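Stallo hand-held grippers: our open day write-up

6 min read

If you've landed on this page you're probably weighing up the Stallo pair for your own workshop or lab, and you'll want to know what they're like in the hand before you read the spec sheet. So I've put the day at Trorkthorpe on the product page where people can find it, instead of leaving it buried in the newsletter. I run demos for Dastitz, which means I'm biased, but I've also had these things in my hands for a good two years now and I know where they annoy me.

The short version of the product: a Stallo is a two-fingered gripper you hold yourself. You squeeze, it closes. There's a marker cube on it so the tracking knows where your hand has got to, and what you record with it goes off to teach an arm the same job later. We sell them as a left and a right, in one case, with the cables.

The open day was October 23, 2022, and we'd gone for household jobs. I'd wanted kitchen things (everybody does kitchens) and Emrys Price, who looks after our demo floor, talked me into the dressing table. He was right, annoyingly. A small drawer with a knob on it is a much better test of a gripper than a mug is. Mugs are forgiving. A drawer sticks, the knob is the wrong shape, and if you come at it crooked the whole table wants to come with you.

So most people's first go went the same way. Shoes sorted, sleeves pushed back, one gripper each hand, have a wave about to get used to the weight, then over to the table and start on the drawer. We'd put glasses in it, which are horrible to pick up. They're thin where you want them thick and they slide. I tell people to go for the bridge, and then they go for the arm anyway!
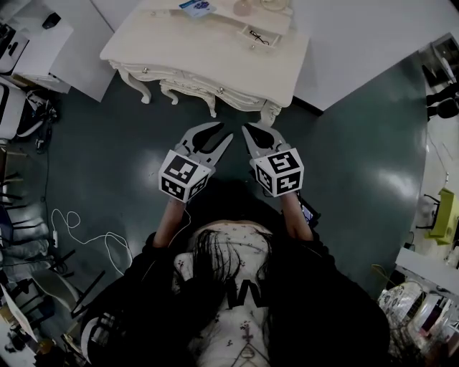

Do I need any robot experience to use a pair?

None at all. If you can use kitchen tongs you can use a Stallo, and most visitors are comfortable within a few minutes. The bit that takes longer is learning to keep the marker cubes in view, so expect to throw away your first handful of recordings.

A word on posture, as it came up a lot. You do end up leaning over your work with these. Your arms go out in front, your head follows, and after a long session your shoulders know all about it. If you're setting up a station at home or in the lab, think about the height of the furniture before anything else. I'd raise a low table if I could. Tie your hair back or don't, it makes no odds to the grippers, but keep sleeves clear of the cubes.

The other thing I'd say is look after your cables. I've got a personal grudge about this. A long lead across a shiny floor will find your foot every time, and I now run mine behind me and tape them down. The lead in the case is long enough for a normal table and not long enough for you to wander off and make tea in the middle of a take, which I've tried.

After lunch we moved on to the little stuff. Châu had sent over a set of their textured pads for us to try in January, and I've been putting them in front of people ever since, mostly to see whether they'd notice. They do! Smooth pads are fine on boxes and bottles, but with anything metal and skinny you feel it start to turn as soon as you lift. Textured pads bite a bit better. They also pick up fluff, so give them a wipe with a damp cloth at the end of the day and let them dry before they go back in the case.

My favourite thing to hand someone is an eyelash curler. It's all loops and curves, there's hardly a flat bit on it, and wherever you grab it the rest sticks out at a daft angle. If you can place one where you meant to, you can place most things on a dressing table.
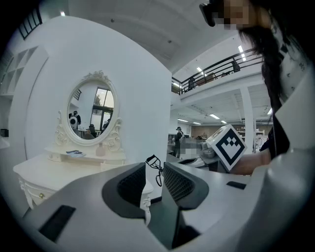 Stallo gripper with an eyelash curler standing between the textured finger pads.

What people moaned about, in fairness to them: the squeeze is a little stiff for small hands (there's a lighter spring, ask us and we'll pop it in the box), and the case is too big. I agree about the case. I've said so to anyone at Dastitz who'll stand still.

What they liked was mainly how quickly it stopped feeling odd. One chap did the drawer over and over and only left when his lift home turned up.

Order code for the pair is 661, and we keep 50 sets on the shelf, so there's not usually a wait. Spare pads are sold in twos. Spares and repairs for this version are covered until the end of 2026. If you'd like a go before you buy, ring Trorkthorpe and ask for Emrys, and bring something awkward from your own bathroom cabinet.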